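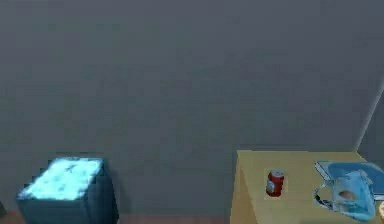
Bohdana Moroz
Research Lead, Tabletop Manipulation, Morier

We teach robot arms to tidy up after lunch. It's the quickest way I've found to explain Morier to my neighbours, and it's pretty close to the truth!

Our small lab works on one question: how much can an arm learn about clearing a table before it ever touches a real one? A soda can is easy enough (it stands up, it keeps its shape, you can grab it from nearly any side). A plastic bag is another story. It folds and slides, and the thing you want might be sitting inside it. We love bags. We've probably spent more time talking about bags than any group of grown adults should.

Most of our work happens in Stenura, the simulator we've been building since the lab opened. Stenura lays out a table, scatters the objects and lets the arm try, and then we do it all again with everything moved. Our current set has 2,317 layouts. The method we train on them is called Harow, and the idea is simple to say: before each grasp, the arm guesses which object is resting on which, and it starts with the one that has the least on top of it. If the guess was wrong, it learns from that too.

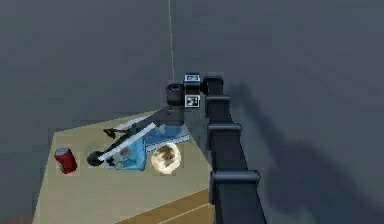 Piles are where Harow earns its keep. When things lie across each other, a pull on one can drag three more along, and the older version of our method would just go for whatever was closest to the gripper. We held back 161 cluttered layouts for testing, ones the arm had never trained on. The older version cleared 20 of them without knocking anything off the table. Harow cleared 55. That's still well short of half, and I was grinning all afternoon anyway.

We're just as keen on the layouts it fails. Long, thin objects give it trouble, and so does anything you can see through. Our next project, Quintana, looks at whether a gentle nudge before the grasp helps the arm sort out what's under what. Early runs are messy but fun to watch.

We're a friendly bunch and we like company. Students join us each March for a term, and you don't need a robotics background to apply, only some programming and a fair bit of patience. If you work on clutter, cloth or bags, please write to us. We'd love to compare notes, especially on your failures.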